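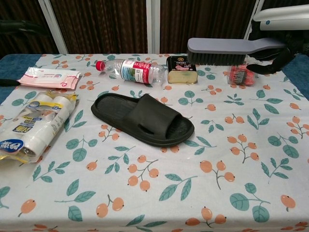 Slide sandal and water bottle. Neusa says you can do a lot of traveling with those two.

I'd been trying to get Neusa Brandão on the phone since February, and when she finally picked up she was eating toast. "Go ahead, I can chew and talk," she said, and she could.

If you don't know Neusa, she walked the old coast route from Purves down to Bunedgate by herself, all 635 miles of it, the summer after she quit her job at a payroll office. She was 26 and had never spent a night in a tent. I wanted to know how a person gets from there to here, so I asked what she'd told her boss.

"I told her I had a family thing," she said. "Then I felt terrible and called back and said no, I just want to go walk. She said okay, can you finish out the month?"

So she finished out the month! She had about $3,000 in savings and figured on spending half of it. It all went. A good chunk disappeared in the first town, Maltano, where she got scared of the weather and stayed in a guesthouse for nine days (nine!) playing cards with the owner.

"I kept saying tomorrow," she told me. "I had my pack by the door the whole time. Blažena would look at the pack, look at me, and deal another hand."

That's Blažena Charvát, and the two of them still write. I got her on a video call later, and she remembered it a little differently. "She was a paying guest, why would I chase her out?" she said. "But on the last night I told her I needed the room. I did not need the room."

I asked Neusa about being alone, because that's what my friends always ask me when I come home from a trip. She took a while with that one. The days were fine, she said. Dinner was hard, especially in restaurants, and for the first couple of weeks she mostly ate crackers on a wall somewhere so she wouldn't have to ask for a table for one. The first place she sat down properly was in Pudura, at a fish counter with plastic chairs. She had soup and then ordered the same soup again.

"The lady thought there was something wrong with the first one," she said. "I didn't have the words to explain. I just pointed at the bowl and smiled like a crazy person."

She walked 16 miles the next day, her longest up to then, and got a blister so bad she had to sit out the weekend. I told her I'd have gone home. She said she looked up buses, and the bus home left at five in the morning, and she's never been any good at mornings.

We talked for almost two hours. I still had half a page of questions when her toast ran out and she had to go let the dog in.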